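Melton Allotments Drainage: progress to the end of March

The north ditch is dug. It took six weekends against a planned three, the clay having views of its own, and 44 metres of pipe are now in the ground and, on present evidence, pointing downhill.
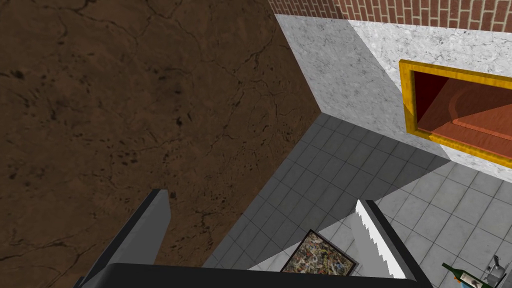 Cracked brown surface, render.

Spending is within budget, mostly through the Ornik pump still being on order. We have been promised it twice. Plot holders on the low side report drier sheds and have moved on to complaining about the gate.

Next quarter: the south ditch, 20 metres of new path, and a firmer letter to Ornik.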